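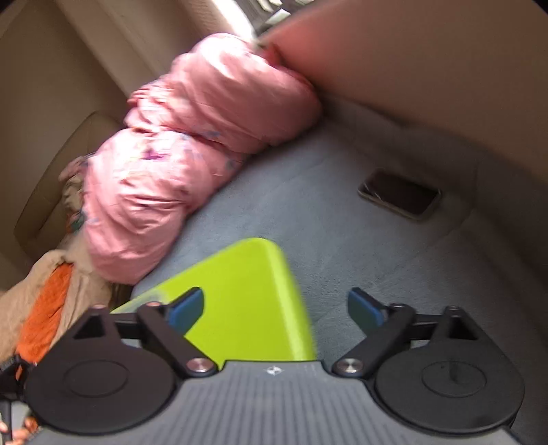
3 min read

Print this page | E-mail this page

Furnished flat inspection, Grirna house, second floor: checklist with comments

Filled in by Bernardo Sequeira. Read and countersigned by Phúc Lục for Brukness lettings. The inspection was made in February, from 10 in the morning, with the tenant at home.

Marks: OK = no action. C = comment only. A = action needed before the next visit.

1. Entrance and way out

1.1 Front door opens from inside without key: OK
1.2 Corridor free for walking: C. Two pairs of boots and a folded pushchair stand on the left side. One adult can pass well, but with a suitcase it is already difficult. The tenant moved the pushchair during my visit.
1.3 Door closer on the flat door: A. The door stops before the lock and must be pushed by hand. I adjusted the screw a half turn and it did not help. Please send the fitter.

2. Smoke and heat alarms

2.1 Alarm in corridor, test button: OK, loud.
2.2 Alarm in kitchen (heat type): OK
2.3 Alarm in bedroom: A. There is the base on the ceiling but no alarm on it. The tenant says it was so when she came. In the last report from Vulcombe this line is marked OK, so I ask Phúc to compare.

3. Heating

3.1 Electric heater, distance to curtain: A. I measured 200 mm. Our rule is 500 mm. The heater is on wheels, so it is easy to correct, but the cable is then too short for the socket and people will use an extension.
3.2 Radiator valves: OK, the one in the bathroom is stiff.

4. Sofas, beds and other soft furniture

4.1 Fire label present: C. Label on the mattress is complete. On the armchair it is washed out and I can read only the first line.
4.2 Fabric without holes, filling not visible: OK
4.3 Telephones and tablets charged on a hard surface: C. I explained to the tenant that no device should be charged on the bed or under a pillow, also not for a short time. She has agreed to use the shelf.

5. Kitchen

5.1 Cooker fixed to the wall: OK
5.2 Space above the hob: OK, 600 mm to the cupboard.
5.3 Extractor filter: A. Very greasy. Model is Tanabe, the old one with the two clips. Wash or change.
5.4 Fire blanket: C. It hangs directly over the hob. Better to hang it beside the door, 300 mm from the frame is enough.

6. Windows

6.1 Opening limiters: OK in all rooms
6.2 Blind cords tied up high: A in bedroom. The cleat is there but one screw is missing.

Remark by P. Lục: Point 2.3 is the urgent one, I have ordered the alarm. For 3.1 we will offer a heater with a longer cable. I disagree about 5.4, the blanket can be moved when the wall is painted.

Reply by B. Sequeira: Agreed, but please write the painting month in the file.

Related items

Checklist for shared stairs and cellars
How to read a furniture fire label
Heater distances, short table
Vulcombe report, previous visit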